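Meven Institute of Domestic Studies
Textile Care and Storage, Course 184
Handout for Unit 5: Laying Out and Folding Narrow Pieces

Purpose of the unit

This unit covers the handling of long, narrow household pieces: table runners, scarves, sash lengths and drawer liners. Students should read the handout before the practical session in the Cervantes Room and bring it with them. The session begins at 9:30 a.m. and attendance is recorded at the door.

Preparing the surface

A smooth, level tabletop is required. Wipe it with a clean cloth and let it dry fully before any material is laid down. Polished surfaces allow a piece to slide, which helps when straightening but makes it easy to pull one end out of line while attending to the other. Remove watches and rings. Pieces on loan from the Adow collection must be returned to their original sleeves at the end of the session.

Laying out

Place the piece face up and open it to its full length. Work from both ends, keeping the material low over the table. A long piece may be laid diagonally where the table is short — the angle makes no difference to the fold, provided that the long edges run true. Correct any waviness by easing the edge outward with light, even contact. Do not tug at the corners.

Printed patterns are a useful guide. Regular rows show at once whether a piece has twisted, and students should sight along them from the near end before folding. 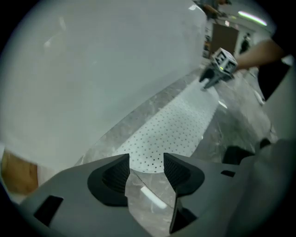 Figure 1. Dotted white strip laid diagonally on a marble-patterned tabletop. Note the staggered rows at the near end and the slightly uneven long edge.

Folding

Bring one short end to the other and align the corners before letting go. Smooth from the fold toward the open end, then repeat until the piece fits its sleeve. For storage longer than one month, place a roll of acid-free tissue inside each fold. Pieces with a coated face should be rolled, face outward, on a Taltis tube.

Common faults

Corners matched but long edges crossed: open the last fold and realign from the center. Repeated creases in one place: move the fold line slightly each time the piece is stored. Stretching along one side usually results from lifting a piece by a single corner.

Assessment

Each student will lay out and fold two pieces, one plain and one printed. Written notes are due in November. Storage cards are available at the supply desk under item number 382.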